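# The Working Life of the Gray Bin

*How plain containers shape the daily business of sorting and storage* 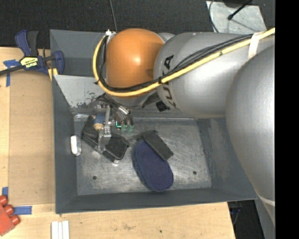 ## A Container Without a Name

In most workrooms the large gray bin has no proper title. Inventory lists record it by size, floor plans show it as a rectangle, and the people who depend on it call it "the big one." Yet a good share of what passes through a sorting room spends time in such a bin, and the manner in which the bin is chosen, placed and cleaned has a measurable effect on the work around it.

The Sepúlveda Sorting Room, a shared facility for returned and surplus household goods, reviewed its containers in January. The review covered 217 bins and trays in regular use. It was prompted by a practical difficulty: small articles were being overlooked at the bottom of deep containers and sent on with the wrong batch. The findings have since been adopted as standing guidance for the whole building.

## Marks on the Floor of the Bin

A metal floor records its use. Scuffs, cloudy patches and bright worn streaks build up where goods are set down and drawn out again, and no amount of washing removes them. The review treated these marks as harmless in themselves. A scuffed floor remains sound, and in one respect it is welcome, for a mirror finish throws glare under overhead lamps and tires the eyes of anyone working at the table.

Dents and raised edges are another matter. Any bin with a burr that catches on cloth is withdrawn and filed smooth before it returns to the table. Of the containers examined, 69 were found to need some repair, most of it minor.

Color also received attention. Dark molded articles stand out well against gray metal. Pale and silvery pieces do not, and small shiny parts are easily lost among the streaks. For these the guidance recommends a shallow tray with a dark lining, supplied to the room by Sulero, a firm that produces inserts for workshops and archives.

## One Layer at a Time

The central rule concerns depth of fill. Earlier practice was to load each bin to the rim, on the reasoning that fewer trips meant faster work. During the trial period, the room handled 2316 articles under a single-layer rule, with nothing stacked on anything else. Batches moved somewhat more slowly to the table and a good deal more quickly away from it.

Molded objects with hollows and compartments call for particular care. A small item can come to rest on a ridge or settle into a recess, where it may be taken for part of the larger piece. Staff are asked to lift the small item first, set it aside, and only then move the object beneath. Long pieces may lie diagonally if they will not fit squarely – the review saw no advantage in forcing them parallel to the walls.

## The Table Beneath

Bins of this size are kept on light wooden tabletops at the Sepúlveda room. Wood is quieter under metal than steel shelving, and it is kinder to the edges of the container. The tops are wiped at the end of each shift and refinished when the surface begins to lift. A margin is left clear along the front so that articles can be set down without being balanced on the rim.

The Stamow depot, which exchanges stock with Sepúlveda, has adopted the same arrangement with one change. Its bins are turned with the long side facing the worker, to shorten the reach to the far corners.

## Care and Replacement

Cleaning follows a simple schedule. Loose grit is brushed out daily, and the floor and walls are washed weekly with mild soap and dried by hand. Abrasive pads are not permitted. Labels are fixed to the outside only, where they cannot lift and cling to the contents.

Replacement bins are ordered through Sekel in lots of 100 and held in the rear store until required. A retired container is seldom discarded. Several at Sepúlveda now hold packing paper, and one stands beneath the sink in the staff kitchen.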